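La campana que volvió a Pinto

Cuando Ramiro Villanueva entró por primera vez en la capilla de las hermanas, tenía tres años y lo llevaba de la mano su abuela, que iba a rezar el rosario de la tarde y de paso a enterarse de las novedades. Recuerda el olor de la cera, el frío de las baldosas y, sobre todo, la campana, pequeña y algo ronca, que una monja muy anciana tocaba a las seis con una puntualidad de ferroviario.

La comunidad había llegado a Pinto con lo puesto, como quien dice, para atender a enfermos que no tenían a quién acudir. Eran tres al principio, y dormían en una sola habitación, encima de un almacén de grano. De aquellos comienzos queda un cuaderno precioso, escrito con letra apretada, en el que se mezclan las intenciones de misa con el precio de las lentejas y alguna que otra queja sobre las goteras (¡las goteras ocupan páginas enteras!).

Ese cuaderno es el que ha traído hasta aquí a Divya Iyer, historiadora de las órdenes hospitalarias, que lleva media vida leyendo lo que las religiosas escribían cuando creían que no las leería más que la superiora. Me recibe en la antigua portería, con un café y una paciencia enorme para mis preguntas.

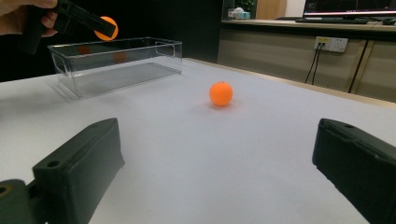
«Lo que más me conmueve es la hermana portera», me cuenta. «Apuntaba a cada persona que llamaba a la puerta y lo que se le había dado: una sopa, una manta, a veces solo un rato de conversación». En el registro figuran 1.006 visitas de un único invierno, y junto a muchas de ellas hay una crucecita a lápiz, señal de que esa noche se había rezado por el visitante con nombre y apellidos.

La campana desapareció cuando las últimas hermanas se trasladaron a la casa de Bratside. Se la llevaron envuelta en una colcha, y allí estuvo años en un pasillo, sin badajo, sosteniendo la puerta de la sacristía. Fue Ramiro quien escribió para preguntar por ella, sin muchas esperanzas, y la respuesta le llegó un martes: podían venir a buscarla cuando quisieran. Entre los vecinos se reunieron 3.000 euros para el arreglo y el transporte, casi todo en billetes pequeños que la gente dejaba en la panadería.

Desde octubre vuelve a sonar a las seis. La toca quien esté más cerca de la cuerda, de modo que el ritmo cambia bastante de un día a otro, y Ramiro, que vive dos calles más abajo, asegura que ya distingue a casi todos por la manera de tirar. Divya sigue con el cuaderno. Va por el segundo invierno, y las goteras continúan.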